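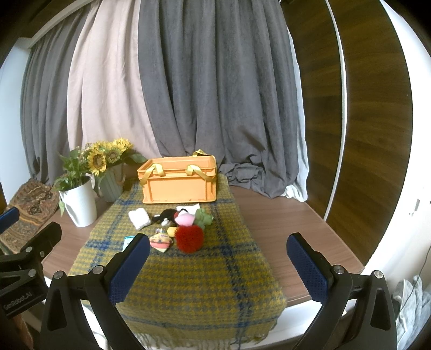
Search this site Go

How to record a tidy-up task with hand-held grippers (and not fool yourself)

Posted in March by the Cilter notebook

Most guides to collecting demonstrations start by telling you how easy it is. You pick up the grippers, do the job, press stop, and a policy learns to do it for you. I've been through enough bad batches to doubt nearly all of that. What follows is the routine we use at our Rostville flat for the toys-into-a-crate task. It works well enough that I keep using it, and I wouldn't claim more for it.

Before you start

Charge everything and clear the storage card. Wipe the lens. A thumbprint will pass every automatic check and spoil a whole afternoon. Then write the task down in one sentence. Ours is "put the soft toys in the orange crate". If two people can read your sentence and do different things, rewrite it. We lost our first batch to an argument over whether the folded white cloth counted as a toy. It now has its own line in the task sheet: leave it where it is.

1. Dress the surface

People will tell you to use a bare table and a plain wall. I think that's poor advice if the thing is ever meant to work in a home. Put a cloth under the toys, patterned if you can bear it. Our houndstooth runner is a nuisance, as the fingers catch the weave if you come in too low, but I'd sooner find that out now. Plants and flowers can stay at the side. Move them between batches, or you may train something that looks for sunflowers and turns right.

2. Place the container

Stand the crate at the far end with its opening clear. Straps or ribbons hanging over the rim are fine as long as you decide beforehand whether they may be touched. We say no. Anyone who hooks one stops and scraps the take.

3. Scatter the toys

Drop them, don't arrange them. Everybody arranges them, me included, and after a while every heap has the big red pompom at the front because it's pleasant to grab. Mix things that squash with things that hold their shape, and let some overlap. Dark plush is worth having in the pile. The black one gives us more missed grasps than anything else, and its edges are hard to judge when it's lying against something pale.

4. Record

Begin with both grippers open and in the same rough place each time. Hold still for 2 seconds, then go. Work at the speed you'd like the robot to work at, which will feel silly. Come down over the toy, close, lift clear of the cloth, carry, open over the crate. Don't throw. Don't nudge things with your wrist. Use the second gripper when a toy is too floppy for one, and otherwise keep it out of the way.

If you fumble and recover, keep the take. If you fumble and give up, mark it as failed and keep it in a separate folder. The Lemma template has a tick box for this – use it at the time, as you won't remember by the evening.

5. Change something

After 30 takes, stop and alter the layout. Swap the toys about, turn the crate, open or close the curtains. Daylight through a gap in the curtains changes the colour of everything, and I'd want that in the set.

6. Check by eye

Plaltero, the viewer we use, gives each take a quality score. I have never worked out what the score measures. It likes smooth motion, and a smooth take in which the toy slides off the rim scores very nicely. So watch them. Double speed is fine. Look for fingers closing on air, takes that begin halfway through a grasp, and any point where the toy is hidden for most of the carry.

How many do you need?

You'll see 100 quoted as if it were a law. I've not seen a good reason for it. Some 30 careful takes with real changes of layout have done more for us than a much longer run shot over one lunch hour without moving the crate. That's one task in one room, mind, and soft toys are forgiving things to pick up. Mugs may be another story.

Things still unsettled

We don't know if the patterned cloth helps or only makes the work slower. We haven't tested a second crate in another colour, and until we do I'd treat any claim that the model "understands" containers as a claim about orange plastic. I also suspect my own takes all approach from the same side. If you share the recording between two people, label who did which, then compare them before you mix the folders.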